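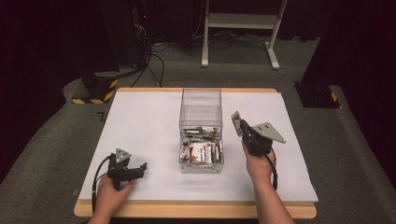
9月12日(火)

四月にこの仕事を始めたころは、データ集めなんて、つまんで置くだけだから楽だろうと思っていました。甘かったです(笑)。いまは「Perkeo」という学習モデルのための手本を集めていて、一日の大半を、両手にグリッパーを持ってテーブルの前で過ごしています。

やることは単純で、箱からお菓子を一つずつ取り出すだけ。録画開始の合図を待って、取って、置いて、合図で終わり。これで手本が一本になります。先週までに378本たまりました。数字にするとなかなかのものですが、使える手本となるとまた別の話で、途中で持ち直したり、迷って手が止まったりした回は、あとで見返して印をつけていきます。これがまた時間を食うんですよね……。

## 迷いまで覚えてしまう

Kolthorpeの作業場に通うようになって一番変わったのは、自分の手の癖に気づいたことかもしれません。私はどうも、つかむ前に一度ためらうらしいのです。手元の映像だと、それがもう隠しようもなく映ります。白い面の上で、濃い緑の指が二本、間をあけて向かい合っているだけの画なのに、そこから先の動きに私の性格が全部出てしまう。人に見せるのはちょっと恥ずかしいです。
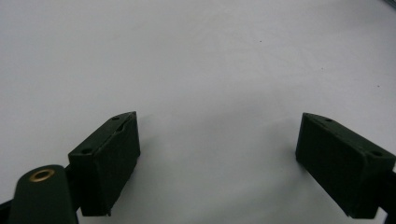 手本の良し悪しについては、前に使っていた「Tamiru」のときとずいぶん考えが変わりました。あのころはとにかく速く、きれいに、と思っていたのですが、きれいすぎる手本ばかりだと、少し位置がずれただけでモデルが困ってしまうようなのです。左右の指の間がこれだけ広く空いていると、つい真ん中でつかもうとしてしまいますが、最近はわざと少し端に寄せた回も混ぜるようにしています。お菓子の山も、5本ごとに崩して積み直します。この積み直しが案外楽しくて、気づくと妙に凝った山を作っていたりします。

一回の長さは16秒前後。短いようで、集中していると結構長いです。続けていると肩にくるので、区切りのいいところで必ず腕を回すようにしました。皆さんも同じような作業をされるなら、ぜひ!
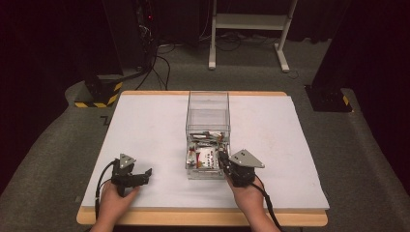

*右手を箱の手前の角へ。左手は開いたまま待機中。*

来週からは記録の整理を「Fenska」に移すので、印のつけ方も少し変わりそうです。いまは「迷い」と「持ち直し」を同じ印にしているのですが、やっぱり分けたいなあ。378本を最初から見直すのかと思うと気が遠くなりますが、お茶でもいれて、古いほうからぼちぼち始めます。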